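About Kundovora

Kundovora tests robot arms for kitchens and small workshops. We started as a repair service for used arms, and most of what we know comes from machines that had stopped working or had hit something. Bello Ezeani runs the test group. The office is in the Trasgate building, second entrance, next to the loading dock.

Why we test the way we do

In October we were tuning a controller called Clument for a customer who wanted an arm to work close to cabinet doors and upright panels. In simulation it passed 100 runs in a row. On the customer's arm it pushed a finger into a door on the second day and kept pushing until an operator hit the stop button. No one was hurt. The door split and the finger mount had to be replaced.

The fault was ours. Clument used the wrist camera to judge distance. When a flat surface filled most of the view, the distance estimate froze at its last good value and the arm went on moving. Our test set had very few views like that. We had also left the force limit at the factory setting, which was too high for that job.
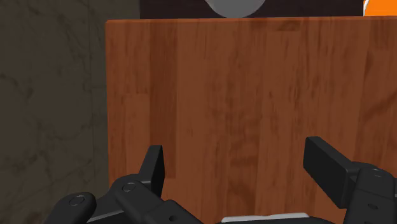

Simulated wrist view from the panel approach test, gripper open in front of an upright wooden board.

We rebuilt the test set around close surfaces. It now has 167 cases, with wood grain, marble and dark backgrounds among them. The first time we ran the old controller through it, 22 cases failed. Eze, our monitoring program, now runs on its own processor and stops the arm if the distance reading does not change while the joints are moving. It does not share code with Clument.

What customers get

Every customer receives the full list of failed cases along with the passed ones. We set the force limit on site, with the tool that will be used. If an arm we tested makes contact it should not have made, we ask for the logs and the arm stays off until we have read them. That usually takes about 2 days.

We do not certify machines, and our report does not replace a safety review of your own work area.

To send us a fault log or ask about testing, use the contact form. Please include the arm model, the tool fitted and the controller version.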